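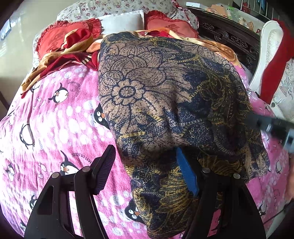

Patterned throw on the bed, heaped in a mound on the pink sheet. The sheet beneath is printed with penguins.

Folding a thick throw or blanket on the bed

Thick, slightly fuzzy throws do not fold like sheets. The pile grips itself, the layers trap air, and a fold that looks square on the first pass is often a hand's width out by the third. The method below uses the bed as the work surface. It suits any throw that is no wider than the mattress when folded once, and it leaves a block that stands on a shelf without slumping.

What you need

A made bed with the fitted sheet pulled tight
The throw, fully dry
A tape measure (first time only)
A shelf, box or drawer of known depth

Before you start

Measure the inside depth of the shelf or drawer and take off 2 cm. This is the target depth of the finished block. A Rumix shelf unit, for instance, is 39 cm deep inside, which gives a target of 37 cm. Write the target on a piece of masking tape and stick it to the shelf edge.

Push the pillows up against the headboard or take them off. Smooth the fitted sheet from the centre outwards. If the sheet has ridges, the throw will catch on them and the lower layer will move when you fold the upper one.

A sheet with a regular print is useful. Spots or small figures give you something to line the edge up against. On a plain sheet, use the mattress edge.

Step 1. Find a corner

Do not try to open a heaped throw by pulling at the middle. Run a hand along the outside of the heap until you meet a hem, then follow the hem to a corner. Pinch the corner and lay it at the top left of the bed, just below the pillows. Follow the same hem to the next corner and lay that at the top right.

On a throw with a large floral or paisley pattern the hem can be hard to see against the design. Go by touch. The hem is thicker and has less give than the body of the cloth.

Step 2. Open it out

Hold the two top corners down, one at a time, and draw the rest of the cloth towards the foot of the bed. Lift slightly as you pull. Dragging a fuzzy fabric flat across cotton brings the sheet with it.

Decide now which face will be on the outside. If the two faces differ, the outside face goes down.

Step 3. First fold, lengthways

Take the left edge over to meet the right edge. Match the top corners first, then the bottom corners, then the hem between them. Press along the fold with the flat of the forearm, working from top to bottom. This pushes out most of the air.

Check the width. If it is more than twice the width you want for the finished block, fold lengthways once more.

Step 4. Set the depth

Measure the target depth from the bottom edge and make the first crosswise fold there. In the example above this is 37 cm. Lay the tape on the cloth for this fold only. Each later fold follows the one before it.

Continue folding towards the pillows, turning the block over on itself. Do not roll. Keep the side edges level by tapping them with the side of the hand after each turn. Very thick cloth takes up a little depth with each turn, and the 2 cm allowance covers this for most throws. For heavier blankets allow 4 cm.

Step 5. Tuck the end

If the last section is shorter than the block, fold it under. If it is longer, open the block by one turn, fold the spare length back inside and close it again. The finished block should show one clean fold at the front and no loose hem.

Step 6. Store

Slide the block in with the clean fold facing out. Stack no more than three thick throws. Beyond that the lowest one flattens and the pile takes a crease.

If it goes wrong

The block leans to one side: the first lengthways fold was not matched at the bottom corners. Go back to step 3.

The block springs open: there is air between the layers. Press each turn for a few seconds before making the next.

The sheet comes off at one corner: the throw was dragged. Refit the sheet before you carry on.

The motif sits off centre: harmless. If it matters to you, shift the first lengthways fold until the motif falls in the middle of one half, and accept a small overlap at the hem.

Storage boxes

For throws kept away over summer, use a lidded fabric box. The medium Etano box takes one thick throw or two thin ones. Vacuum bags save space but flatten the pile, and a throw stored that way needs a day laid out flat before use.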